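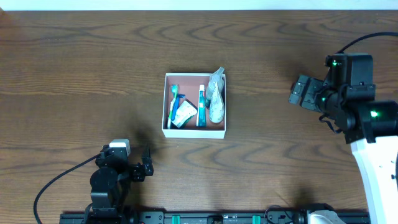

Craig Crichton wanted to know, before we had even started, why anyone would pick toiletries when there are perfectly good wooden blocks in the world. I get asked a version of this at every open day, and I like the question a lot, so I'll answer it here the way I answered him (only slower, and with fewer people leaning on the table).

Posted in January by Tane Te Moana

4.2 The open-day demonstration

Figure 1. Two-arm workspace with the toiletries box. Toothbrushes, a toothpaste tube, a flat packet and two bottles share the box.

Blocks are kind to a planner. They have flat sides and they stay where you leave them. A toothbrush handle is thin and likes to lie at an angle close beside its neighbor, as the blue one does in Figure 1, and a packet resting on top of a handle gives you a second problem before you've solved the first. We had run some 3,000 packing trials at Ruddock by then, nearly all of them with the door shut, and I really wanted to see how the task felt with visitors in the room!

The session at Histville opened at 11 in the morning. We kept the same planner settings as in Section 3 and let visitors choose the order of the items, which made for some odd choices (one school group was set on bottles first, every single time). Between runs we talked. People asked about speed, mostly, and whether the arms could bump into each other. They can, in principle, so the planner holds one arm back whenever the two paths come too close, and from the floor that reads as hesitation. A woman from Lutby told me it looked polite. I have been calling it the polite pause ever since, and the name has crept into our code comments.

We didn't score these runs, and I wouldn't mix them with the trials in Table 2. What they gave us was a pile of notes on what people expect the arms to do next, and those notes shaped the handover cues in Section 5. Craig, by the way, still prefers blocks.

This site uses cookies to remember your reading preferences. Accept | Manage settings

Contact the Altidgate editorial office | Copyright Altidgate | Back to top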